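Thursday

Morning

Up before the alarm. Oatmeal, the last of the raisins. It was raining when I left and I took the shore road, which was a mistake with the work going on at the bridge. Got to the Nurnness building at ten past seven with wet shoes.

Yesterday I left the belt conveyor running to the left and making a noise like a shopping cart. I had a theory overnight that it was the roller at the far end, so I started there. Took the end cap off, cleaned out a wad of tape and what looked like a piece of label backing, wiped the roller down, put the cap back. The noise was the same. Then I put my hand on the support leg while it ran and the noise stopped. One loose bolt in the angled brace. Half an hour on the wrong end.

The drifting took longer. The belt had worked its way toward the near rail over the past couple of weeks and was starting to rub. I gave the adjuster a quarter turn, let it run, gave it another quarter turn, let it run. Too far, then back a little. Each time I drank some coffee and watched the green go by, and by the end I'd finished the thermos. At 9:30 it was staying put and I wrote the position on the rail in pencil.

Skjelbred called about the replacement belt. They have the width but in white. I said I would take the green if it came within a month, and that this one will last until then. The man on the phone gave me an order number ending in 2741 and I wrote it on the back of my glove packet, then copied it here in case the packet goes in the trash.

Wiped down both rails before lunch. The grooves in the near one hold dust like you wouldn't believe, and a rag won't go in. A wooden coffee stirrer with the rag wrapped over it does the job. I did the whole length that way, on my knees, and my back knows it.

Lunch

Cheese sandwich, an apple, sat in the car with the heater on. Listened to the last part of the radio play and didn't follow it, having missed the middle.

Afternoon

Trarkar delivered at one. Two cartons, one of them crushed at the corner but fine inside. I signed for both and noted the corner. The invoice says 66 dollars for shipping, against the 30 we agreed on, so I have an email to write tomorrow and I'm not looking forward to it. They always answer politely and then take three weeks.

Dust on the belt shows more than I thought it would under those lights. I went over it with a damp cloth and then a dry one, and it came up well – a bit of shine on it again, enough to see the lights in. There is a scuff I can feel with a fingernail that won't come out. I left it.

The rest of the day was black things on the green belt, one at a time. The flat ones are easy to set down. The one with the post and the wide base stands up by itself, and I like it better for that. I had the order sheet on a clipboard and ticked as I went, and we were through the first page by four. Page two has 6 lines on it and I think that's a morning's work if the belt behaves.

Two pictures from the afternoon, the flat piece and then the one with the post.
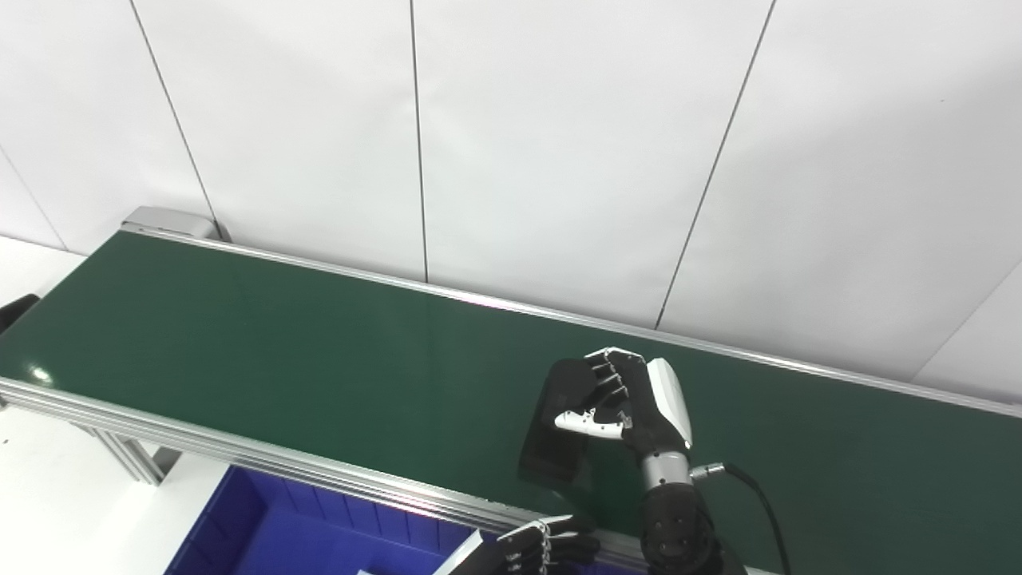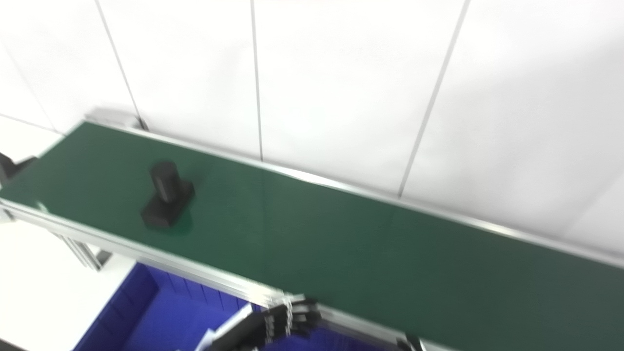 Evening

Home by a quarter to six. The rain had quit. Hung the shoes over the radiator by their laces and made soup from the freezer, the lentil one, which needed salt.

Paid the gas bill. Put the Zundovel catalog by the door to take in tomorrow, page folded down at the leveling feet. I want four, and maybe a spare. The floor under the left leg is lower than I thought and I've been making up for it with folded cardboard since summer.

For tomorrow: the email to Trarkar, page two of the sheet, a new pencil, raisins. Check the bolt in the brace again before switching anything on.

In bed at ten with the window open a little.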